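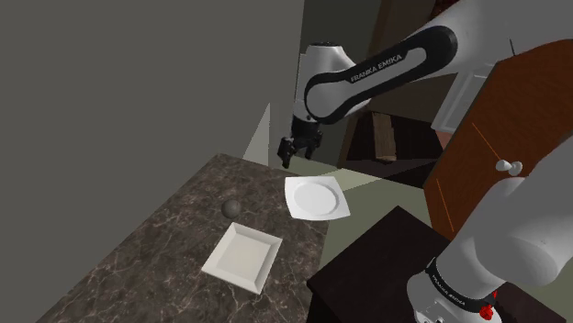 Forum > Packaging Lines > Cappers & Fillers

Cap torque drifting on the Soltier

hotsauce_pete
My Soltier capper starts the shift fine, then by 3,000 bottles I'm getting loose lids. 53 rejects Wednesday! Anybody else?

linelead16
Clutch discs. Ours did the same thing, swapped them and it quit.

gluepot
I'd look at the caps first. We changed suppliers and half of them were a hair oversize (drove me nuts for a week).

linelead16
Bad caps would show up at the start of the shift too, though.

gluepot
Not if they're warming up in the hopper all morning. Lopes liners get soft.

hotsauce_pete
Mine are Lopes, ugh. Discs are $400 so I'll try a cold batch first.

Related threads
Clandau filler dripping between cycles
Trutitz labeler skips every 16th jar
Used shrink tunnel, worth it?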